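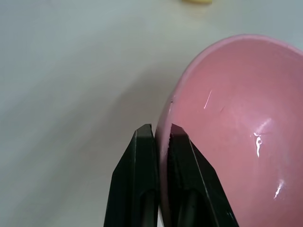
A pink bowl and a two-fingered gripper, seen from the wrist.

About Terkora

Terkora is a small testing outfit in Jomstead. We look at robots that are meant to do chores, at home or on the shop floor, and we write down how they go. We don't build them or sell them, and we take no money from the people who do.

The question we get asked most is whether a machine can do the dishes yet. Our short answer is no, with some interesting bits in the middle. Picking up a bowl is one job. Picking up the next bowl, greasy and half under a frying pan, is a different job, and that's the one you have at home.

Why we started

Abimbola Briggs spent years fitting out commercial kitchens and sat through a lot of sales videos. They all seemed to stop right after the good part. She wanted to know what the machine did for the rest of the afternoon. Nkechi Chukwu was repairing packing equipment at the time and had the same complaint from the other side of the wall. The two of them set up Terkora with one bench and a secondhand stopwatch, and the stopwatch is still in use.

How we test

We pick ordinary chores and ordinary things to do them with. Bowls, bottles, tea towels, a drawer that sticks. A chore gets up to 100 tries, and the maker doesn't get to choose which ones we report. If a person has to step in, we count that as a person doing the chore.

We also time a human at the same job. Makers tend not to like this part. A slow robot may still be worth having if it can be left alone, so we note how long it can be left alone as well.

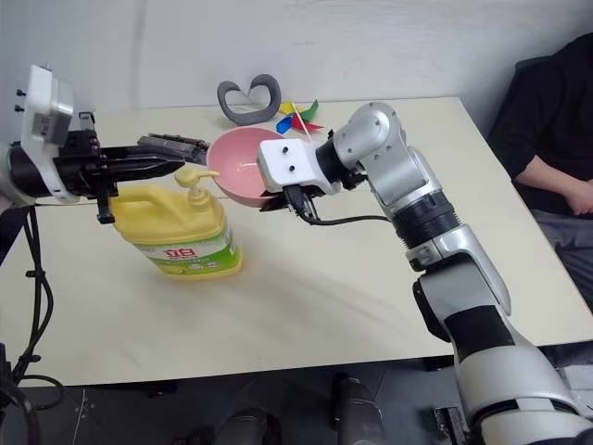 Two arms, a pink bowl and a pump bottle of Liby (立白) dish soap at the table.

What we think so far

Grippers are better than they were. Two arms are more use than one, particularly for anything that has to be held and wiped. Soft plastic, wet rims and pump tops are still hard going, and most of the colour and cheer in the brochures comes from very tidy benches. We would not tell a café owner to let the dishwasher go. We might tell a factory with one part, one tray and good lighting to have a look.

We have changed our minds before. Our first note on towel folding was too harsh, and we fixed it in September after a second round of tries. The old version is still on the site with the new one under it.

Who reads us

Mostly small business owners, a few care homes, and people at Nwachukwu and Evel who would like us to be nicer. Our mailing list has 199 names on it. We answer every email, though it can take a while.

Visiting

Our next open day is Mon 1 October. Bring a chore from your own kitchen if it fits in a shopping bag. Please wash it first.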